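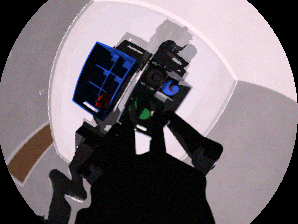

Can students learn to program a robot before they have a real one to work with?

Much of the groundwork can be learned in simulation. Students can write motion code, test a grasp, read a camera view and correct their mistakes on an ordinary computer, and they arrive at the physical machine with habits already formed. Friction, loose cables and worn parts still have to be learned at the bench.

Home Features Campus Research People Archive Subscribe

The Long Way to a Full Bin

At Larkgate College, an elective in robot manipulation asks students to spend most of a semester inside a simulated room before they touch any hardware

By Bronwyn McAlister

The sorting assignment in the manipulation elective at Larkgate College fits on a single page. A robot must pick up small objects and place them in the compartments of a divided bin. The student may choose the order of the work, the path of the arm and the angle of approach. The page closes with a sentence that students of the course can recite: "A part that lands in the wrong compartment has not been sorted."

The elective began as an evening club. Snædís Arnardóttir, who teaches control systems in the engineering department, had been asked by several second-year students to supervise a team for the Oddsson Challenge, a regional competition in automated sorting. The team entered, placed near the bottom of the table and asked to continue. The department agreed to give the work academic credit on the condition that it be opened to students from other programs.

Enrollment is now 17, with a waiting list. The class includes students of mechanical engineering and computer science, as well as two from the design school and one from nursing who has an interest in hospital supply rooms.

A room that exists on the server

Students work in Vastix, a simulator developed within the department and maintained by its graduate students. It supplies a plain room, a robot, a set of objects and the cameras through which the robot is observed. One of those cameras has a very wide lens. It bends the walls into curves and places the robot's own gripper and arm across much of the view.

New students tend to dislike it. Their first request is usually for a clean view from the side, with the bin in the middle and nothing in the way. The course permits that view during the opening weeks and then withdraws it.

"A camera close to the machine will see a great deal of the machine," Arnardóttir said. "The students have to decide what their program should do when the object it wants is behind its own finger. I would prefer that they meet that question in week five than on the day of the competition."

The answers vary. Some teams have the arm withdraw and look again before each attempt. Others record where each object was last seen and trust the record until there is reason to doubt it. Both methods have passed the assignment, and both have failed it. Teams are required to state in writing which they have chosen and what they expect to go wrong.

The written log carries as much weight in the final grade as the program itself. Each entry names the change that was made, the result that was expected and the result that was obtained. Onyekachi Haruna, a senior who took the elective last year and now assists in the laboratory, reads the logs every week.

"You can tell when someone has changed four things at once," Haruna said. "The run gets better, and the log has no idea why. We send those back."

Haruna's own project is still used in class. Her program performed well until the bin was tilted, at which point the arm continued to lower objects straight down and struck the dividers. She had treated the bin as level throughout and had never written that assumption down. The correction took an afternoon. Finding it had taken most of August, during a summer session in which she ran the same task 400 times with small changes to the position of the bin.

From the screen to the bench

In the final part of the semester, teams that have met the standard in simulation move to the Buravley Workshop, the department's hardware laboratory on the lower level of the engineering building. The laboratory has 2 arms available for teaching. Time on them is booked in advance, and every team must submit 200 logged runs in simulation before its first booking is confirmed.

The rule was introduced by Oluf Thygesen, the laboratory manager, after a year in which most of the available time was lost to errors that could have been found on a laptop. He has also asked that students learn to stop the arm before they learn to start it. Each session opens with the stop button, a check of the cables and a slow pass through the planned motion with the gripper empty.

Differences between the simulated and physical robot appear quickly. Objects slide in the gripper. Light from the corridor reaches the table and alters what the camera reports. A joint that moved smoothly on the screen pauses slightly at low speed. Students are told to record these differences before they attempt to correct them, and the records are passed to the graduate students who maintain the simulator.

Asger Vídalín, one of those graduate students, regards the exchange as the most useful part of the course for his own research. Contact between soft objects and thin dividers remains difficult to model, he said, and the class finds weak points that his tests have missed. A recent revision of the contact model came directly from a second-year team's log.

The department has made no decision on a second section. Arnardóttir has asked that any expansion be accompanied by further bench time, and the request is under review. In the meantime, this year's class has divided itself into teams for the Oddsson Challenge. The sorting assignment has been handed out with one change from last year's page: the angle of the bin is no longer given.

Published 11/09/2022

Related features
Reading a Machine's Handwriting: Logs in the Engineering Classroom
Inside the Buravley Workshop
The Design Students Who Stayed for Control Theory
Letters: Should Competitions Count for Credit?

Contact the editors | Copyright Larkgate College Magazine. All rights reserved. | Back to top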